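Kedomard Para Athletics Support Desk
Ticket history
Subject: Seated throws results missing from athlete profile; classification shown incorrectly
Status: Closed
Opened by: Haruto Morikawa, throws coach, Iltau Athletics Club
Assigned to: Results and Records

Initial report

I am writing on behalf of an athlete in my training group who competes in the seated shot put. The athlete took part in the Nudunis Open Throws Meeting in February and completed all six attempts. The printed results posted at the venue were correct. The athlete's online profile, however, shows no mark for that meeting, and the season's best still stands at the figure from the previous year.

In addition, the profile now lists the athlete under class F57. The confirmed class is F56, and the classification card issued before the meeting says so. Entries for the regional championships draw on the profile, and the online form will not accept the athlete in the F56 event while the other class is displayed.

I have signed out and in again, cleared the browser history and tried a second computer. The result is the same on each. A copy of the classification card and a copy of the meeting results are attached.

First response, Results and Records

Thank you for your report and for the attached documents. The desk has opened two lines of inquiry under this ticket, one for the missing mark and one for the class shown. Please do not submit a new profile for the athlete in the meantime. Duplicate profiles must be merged by hand, and the merge can delay correction of the original record.

Please confirm the following:

The spelling of the athlete's name as given on the meeting entry form.
The club named on the entry form.
Whether the athlete also entered the discus or the javelin at the same meeting.

Reply from H. Morikawa

The name on the entry form is the same as on the profile. The club was entered as "Iltau AC" and the profile says "Iltau Athletics Club." The athlete entered the shot put only. Two other throwers from our club competed on the same day, and both of their results appear as they should.

Update, Results and Records

The meeting file sent by the organizers at Nudunis has been examined. It holds 52 individual results. Of these, 49 were matched to profiles and 3 were set aside because the class in the file did not agree with the class held on the athlete record. The missing shot put mark is one of the 3.

The mark has therefore been received and has not been lost. It cannot be released to the profile until the class has been settled. The difference in the club name had no bearing on the matter, as the system accepts either form.
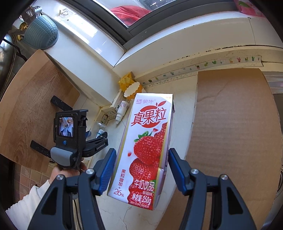 Update, Classification Records

This office has compared the athlete record with the signed panel decision. The panel placed the athlete in F56 with confirmed status. The record was entered correctly at that time and was changed later, when the yearly class list was loaded from a spreadsheet.

In that spreadsheet, one row had been left blank near the top of the seated throws section. The class column moved up by one line beneath the blank row, while the name column did not. As a result, 9 athletes were given the class belonging to the next athlete on the list. Where two neighboring athletes hold the same class, no error can be seen on the profile, and for this reason the fault was not noticed when the list was checked.

All 9 records have been restored from the signed decisions. No panel decision was altered at any stage, and no athlete is required to attend a new classification session.

Update, Results and Records

With the class corrected, the results that had been set aside were run again. Two were matched at once. The third, which concerns the athlete in this ticket, was stopped by a second check.

The implement weight for the event had been left empty in the meeting file. The system does not assume a weight from the class — it must be stated by the organizers. We have written to the meeting secretary at Nudunis and asked for the implement control sheet.

Reply from H. Morikawa

Thank you for the explanation. The entry deadline for the regional championships is close, and I would be grateful to know whether the athlete may be entered now that the class is correct. The mark itself matters less for entry, although it does affect the throwing order.

Response, Results and Records

The athlete may be entered now. The form reads the class at the moment of entry and does not need the mark. Where no current mark is held, the order is set from last season's best. If the missing mark is released before the start lists are drawn up, the order will be adjusted without any action by the club.

Please sign out fully before opening the form. Pages opened before the correction may continue to show F57.

Reply from H. Morikawa

The entry has been accepted in the F56 shot put. The confirmation message shows the right class and the right club.

Final update, Results and Records

The implement control sheet has been received from the meeting secretary. It confirms the weight used and bears the signature of the technical official. The weight is correct for the class, and all attempts stand as recorded. The mark was released on July 21, 2026, and the season's best on the profile has been updated. The ranking list is rebuilt overnight and will show the change the following morning.

Action taken to prevent a repeat

The yearly class list will no longer be loaded if it contains a blank row. Each class will be matched to the athlete's license number. The Amano results package, used by several meeting organizers in the region, has been set to ask for the implement weight before a throws file can be exported. Organizers who prepare their files by other means are asked to fill in this column for every throws event, seated or standing.

Clubs with athletes in the seated throws are asked to review the class shown on each profile and to report any difference to this desk — a copy of the classification card should be attached.

Ticket closed with the agreement of the reporting coach. It may be reopened by replying to the closing message.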